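Arm stops holding the bottle, no error on the pendant

Forum > Cells and Benchtop Arms > Faults and Safety

pdunk66
Joined: October
Posts: 12

We run a tabletop kitchen setup on a Skonitz arm with the stock two-finger gripper. Twice on Friday it stopped dead with the sauce bottle in its fingers. No fault code, joints powered, gripper still clamped. The pendant said "running" the whole time. I ended up hitting the e-stop, and that's when the arm sagged and dropped the bottle on the bench.

The bench and the usual gear:
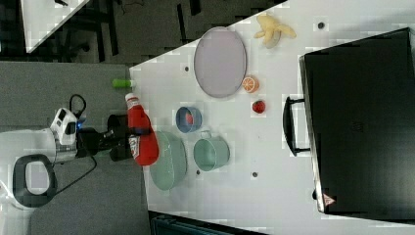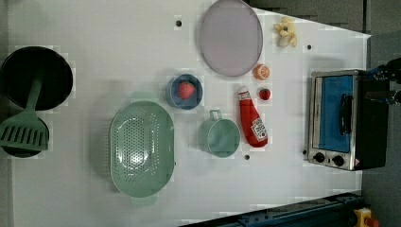
1. What I've tried so far

Power cycled everything. Reseated the wrist cable at both ends. Swapped the Kaijage gripper driver for our spare. It ran 18 picks clean after that, then froze again. Grip force is at 66 per cent, same as it's been for months. Any ideas?

maxine_dunstan
Posts: 175

Forget the freeze for a minute. An arm that sags when you hit the stop is the bigger problem. The brakes should hold it. How far did it drop?

pdunk66

Maybe the width of my hand. It settled, it didn't crash. Joyce was standing at the side of the bench and she was clear of it.

maxine_dunstan

A hand's width is too much. I'd tag it out until someone has tested the brakes one joint at a time. People reach in over those benches to reset things, and that's when they get pinched.

E. Makokha

I don't agree that it's a brake fault. Ours drops a little on every stop because there's a gap between the motors losing power and the brakes biting. It's in the manual for our model. With a bottle in the gripper and the arm stretched out you'll notice it more. Worth measuring before you pull the arm apart.

maxine_dunstan

A little, sure. You can measure it with the power off and the tag on. I still wouldn't run the job until I had a number.

muli_p

On the freeze – check the wrist cable under load, with the arm reaching out. Reseating the plugs won't tell you much if a core is broken partway along. We had one at Clomham that tested fine at home position and cut out at full reach. The controller kept waiting for a "grip closed" signal and never timed out, so no error.

pdunk66

That fits. Both times it was reaching for the same side of the bench. Is there a timeout I can set?

muli_p

There was on ours, under the gripper settings, and it came switched off. I set it to 12 seconds. It won't fix the cable but you'll get a proper fault instead of an arm sitting there looking finished.

E. Makokha

Looking finished is the bit that worries me. Someone will put a hand in. Set the timeout before you do any more runs.

pdunk66

Tagged out as of this afternoon. Mwanahawa is ordering a new wrist cable through Polness and we'll do the brake test while we wait for it. I'll post the drop for each joint when I have it.

maxine_dunstan

Good. Measure with the same payload, and do it at full reach as well as close in.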